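# The Big Cloth Sort

Notes for whoever ends up using this folder (mostly me in six months, let's be fair). Last tidied up September 2022.

So, this started as a way of getting on top of the fabric pile at Furketmont and it grew. We had bags and bags of the stuff: old clothes, offcuts, scarves with no partner in the world, plus a whole load that came over from Kimville in July when they cleared their storeroom. I wanted a record of how cloth behaves when you pick it up, put it down, fold it and stuff it in a bag, and I wanted it written down somewhere other than the back of my diary!

There are 2,450 pictures in here, covering 176 pieces of fabric. Each piece has its own line in `cloths.csv` with colour, rough weight, and whether it's stretchy. Weight is just "light", "middling" or "heavy", because the kitchen scales gave up on anything thin and I wasn't going to argue with them.

Most of the sorting goes on at a low white table on the wood floor, with bags and spare bits of cloth wherever there's room. Dark fabrics are the real pain. Black in particular swallows every crease, so if you're trying to mark where a fold starts on a big black piece, zoom right in and take your time (tea helps).
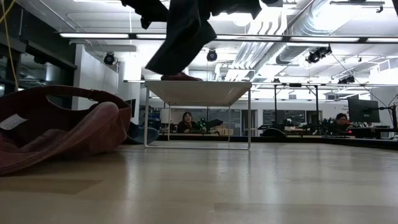

The other thing with the dark ones is the edges. I've been marking an edge only where I can properly see it, and leaving it blank otherwise. Rocío Benítez did the first 300 and was a lot braver than me about guessing, so you'll find her labels run a bit further into the folds than mine do. I keep meaning to even them out. Her initials are in the `who` column.

## What's in the folder

- `pics/` – the pictures, one subfolder per cloth
- `cloths.csv` – the list of pieces
- `folds.csv` – fold and edge labels
- `yusuf/` – the Yusuf set, all towels, kept apart as the labels use the older names
- `odds.txt` – anything I couldn't decide on

## Words I've used

**Hanging** means lifted clear of whatever it was on. **Draped** is partly up, partly resting. **Heap** is everything else, sorry. Bags count as cloth if they're soft enough to slump, and I did go back and forth on that one for ages.

## Known muddles

Cloths 2 and 176 may be the same scarf. The Cinell napkins are down as cream in the list and look grey in half the pictures, so go by the list.

Still to do: the curtains.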